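Local Government and Law-Making, Handout for Session Two
How a by-law gets from an idea to the rule book

Last time we got as far as what a by-law is and where the power to make one comes from. If you missed it, read the first handout before this one, otherwise the bit on enabling acts further down will make very little sense. I'm going to use one case all the way through, the short-lets by-law in Prollberg, as it went wrong in nearly every way a by-law can go wrong and still ended up on the books. I'm very fond of it. You'll be sick of it by the exam.

The background, quickly

Prollberg is a small lakeside town with an elected assembly of 32 members. For years people had let out a spare room in the summer and it bothered hardly anyone. Then Plirent, the booking site, started listing whole flats in the old town, the rents went up (or people said they did, we'll come back to that) and residents began asking the assembly to do something.

"Do something" isn't a legal proposal, of course. The first job in any by-law is turning a grumble into a question the body has the power to answer. Could Prollberg ban short lets? No, the power it had from the national act was to "regulate the registration and good order of visitor accommodation". Regulate, register, good order. Underline those words, please, they do all the work later on!

Stage one: getting it on the agenda

There were three doors in. A member could table a motion, the executive could bring a draft, or residents could petition. Under Prollberg's standing orders a petition needed 100 valid signatures, and the residents went for that door, I think mainly for the publicity.

Note the word valid. A signature counted only if the signer was on the local electoral roll, and quite a few of the people who felt strongest about the old town were tenants who had never registered there. The clerk threw those out and the petition fell short. They went round again with a stall in the square and got there at the second go, which cost them most of a season.

What I'd like you to take from this is a habit of reading. Whenever you see a threshold in a rule, ask straight away who is allowed to count towards it. In an essay, half the marks for "analysis" are sitting in that question.
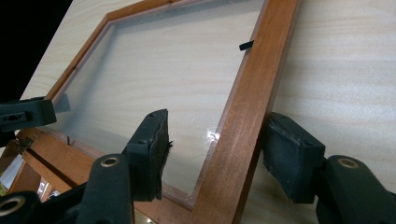
Once the petition was accepted the assembly had to debate it, but it didn't have to agree with it. People mix these up all the time. A duty to consider is a duty to consider. The members could have talked for ten minutes, noted the petition and gone home, and a court would almost certainly have left them to it. What they chose to do was refer it to the housing panel with an instruction to bring back a draft.

Stage two: drafting and consultation

The panel had no lawyer of its own, so the first draft was put together by a consultancy called Navbridge, working from another town's text. I've nothing against borrowing. Every drafter borrows, and a phrase that has survived a challenge somewhere else is worth having. The trouble is that the other town had a different enabling act. Its by-law said "no person shall let a dwelling for fewer than seven nights", and that went into the Prollberg draft word for word.

Go back to our underlined words. Is a minimum stay "registration"? Hardly. Is it "good order"? You could argue it, and somebody always will, but you wouldn't want to bet the whole by-law on it. Plirent's response to the consultation ran to many pages and most of it was padding, but buried in the middle was one good paragraph making exactly this point. It's in your reading pack. Find the paragraph before next session and mark it, I shall be asking.

A word about consultation generally, while we're here. You'll find the standards in any textbook and I won't copy them all out, but the ones that mattered in Prollberg were timing (people must be asked while the proposal can still change) and information (they must be told enough to give a sensible answer). The panel did fairly well on the first. On the second it did badly. The consultation paper said rents had risen "as shown in the evidence" and the evidence was a report by a research firm, Fukuda, that hadn't been published. Residents could quote it, members could quote it, and the only people who'd read it were on the panel. When it did come out it was much more careful than the quotations. It said rents had gone up in the old town and that short lets might be part of the reason. Might be!

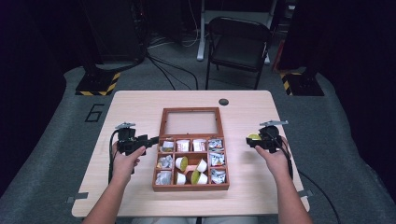
Wouldn't a court just say that the report made no difference, one of last year's group wrote in the margin of this page, given that everybody would have voted the same way with or without it? It's a fair question and I've kept it in ever since. The answer depends on your system. Some courts will refuse a remedy where the outcome would very likely have been the same, and some take the view that it isn't for them to guess how elected members would have voted. In Prollberg it was never tested, as the panel reopened the consultation for a month with the report attached. Dull, slow, sensible. If you're ever advising a public body and somebody spots a hole like that before the vote, tell them to go back and fill it.

Stage three: the readings

Prollberg gives a by-law two readings. The first is on the principle and needs a simple majority of those present. The second is on the text, clause by clause, and then there's a final vote on the whole thing. For most by-laws that is another simple majority. But a by-law carrying a penalty needs 24 votes, and that is 24 out of the full membership. An absent member is as good as a vote against.

You can see what that does to the arithmetic. At first reading the by-law sailed through, everybody in favour of doing something about the old town. By second reading some members had heard from constituents who let their own flats, a couple were away, and suddenly the supporters were short. So the horse-trading began. The seven-night rule went (good riddance, legally speaking). In its place came a duty to register, a register open to the public and a fine for letting without being on it. The fine meant the higher threshold still applied, and there was a serious attempt to drop the fine too and get everything through on the ordinary majority.

Have a think about that option, it makes a lovely problem question. A duty to register with no penalty is easier to pass. Is it still worth passing? I've heard good arguments both ways in this room. You might say that an unenforced register teaches people to ignore the assembly. You might also say that Plirent could have been asked to show registration numbers on its listings, and that pressure of that sort does more than a fine ever would. Pick a side and be ready to defend it.

In the end the fine stayed in, at a lower level, and the by-law passed late in the evening with exactly the number it needed.
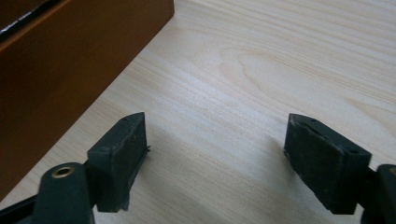 Brown wood on a pale table top.

Stage four: confirmation and coming into force

People forget this stage and it costs them marks every year. A by-law that has been voted through isn't yet law. In our case it had to be sent to the regional authority for confirmation, then published, and then a waiting period had to run. The regional authority can confirm or refuse. It can't rewrite. What it did do was send a letter saying that clause nine looked unclear on who counted as "the person letting" where a company managed the flat, and inviting the assembly to have another look.

Was that a refusal? No. Was it a rewrite by the back door? Some members certainly thought so and said so at length. The assembly amended clause nine, which meant a fresh vote on that clause, and then resubmitted. It was confirmed without further comment and came into force in November, by which time the visitors had all gone and there was hardly a flat in the old town to register.

A few terms that crop up in the reading

Standing orders: the assembly's own rules about how it does business. Not legislation in themselves, but breaking them can be enough to sink a decision.

Enabling act: the parent law that hands down the power. Always start here.

Ultra vires: beyond the powers. The seven-night rule, had it survived, would very probably have been this.

Qualified majority: any threshold higher than a simple majority. Check whether it's measured against those voting, those present or the full membership, and say which in your answer.

For next session

Please read the final text of the by-law in the pack and the Fukuda summary (you can skip the tables). Then write roughly a page on this: if the assembly had kept the minimum stay and dropped the register, what would Plirent's best argument have been, and what would you say back to it on Prollberg's behalf? Bullet points are fine. Bring it on paper if you can, as we'll be swapping them round, and bring the first handout as well, I want to go back to the section on enabling acts before we start on challenges in court.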